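Review: The Ilia Two-Finger Household Gripper and Its Chore Library

Prepared for the Semport Center for Domestic Equipment
Reviewer: Kurniawati Tuhumury
Second reader: Siebe Michiels

The Center has been asked by several member households whether a machine can yet be trusted with the ordinary work of a home: clearing a table, putting away groceries, emptying a box. This review considers one product that claims to bring that day closer. The Ilia is a two-finger gripper sold in two forms, a hand-held version used by a person to demonstrate a task, and an arm-mounted version intended to repeat it. Both are supplied with access to the Bhardwaj chore library, a collection of 156 demonstrated tasks.

We tested both forms during May in the Center's apartment and in the packing area of Jadier, a small mail-order shop that agreed to let us work beside its staff. Our interest was in the chores themselves. We did not assess the software tools offered to developers, and we did not open the housing.

Setting up

The hand-held version requires very little preparation. A new user was able to pick up a cup within a few minutes and to sort a drawer of kitchen tools before lunch. The grip is comfortable for short periods. After 40 minutes of continuous use, both reviewers reported tiredness in the wrist, and we would advise regular breaks.

The arm-mounted version is a different matter. The printed guide assumes that the buyer has a bench of fixed height and a clear floor on three sides. Few apartments do. The clamp held well on a kitchen counter but marked the underside, and the maker should include a protective pad at this price.

Clearing and tidying

Most demonstrations published by makers take place on a bare white table with a few well-spaced objects. Household tables are seldom like that. They carry patterned cloths, mugs, markers, wrappers and ornaments of awkward shape, often close together, and it is on such tables that we believe this class of product should be judged.

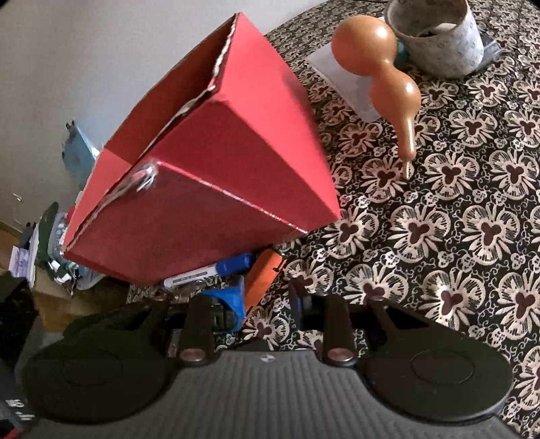 Open boxes deserve particular mention. A cardboard box with a worn rim bends where it is held, and its weight shifts as it tilts. A person corrects for this without thinking. With the hand-held gripper, our reviewers soon learned to take hold a little lower and to turn the wrist slowly. The arm repeated the motion faithfully when the box was placed exactly as before, and poorly when it was not. A box turned slightly to one side was often pushed along the table.

Smooth, rounded objects were handled better than we expected. The broad pads settle against a curved surface and do not need great force. Thin items lying flat remain the weak point. Paper, folded cloth and plastic sleeves were missed repeatedly, and the arm has no reliable way of noticing that it has closed on nothing – it simply carries on to the next step.

In the apartment, the arm completed 67 percent of the tidying tasks we set without a person stepping in. That figure falls well short of what a household would accept from any other appliance, although it is a clear improvement on the earlier model.

On the shop floor

Results at Jadier were more encouraging. The packing area uses cartons of 2 sizes, always delivered to the same corner of the bench, and the arm could move them to the sealing station at a steady pace. Mr. Michiels, who supervised this part of the test, noted that staff came to treat it much as they would a slow but predictable conveyor. They did not trust it with glass or with anything loosely wrapped, and we agree with their judgment.

Noise was modest. Cleaning the pads with a damp cloth was sufficient for dust and tape residue. Cooking oil was harder to remove, and traces of it reduced the grip until the pads had been washed with soap.

Assessment

The hand-held Ilia is a well-made tool and may be recommended to schools, workshops and research groups that wish to record everyday tasks. The arm-mounted version may suit a small business with repeated, light work and a fixed layout. The Center does not recommend it at present for general use in the home. A household would spend more time arranging objects for the machine than it would spend putting them away.

We have asked the maker for a way to detect an empty grasp and for better handling of flat items. Should a revised model be supplied, the same tasks will be run again in the same rooms.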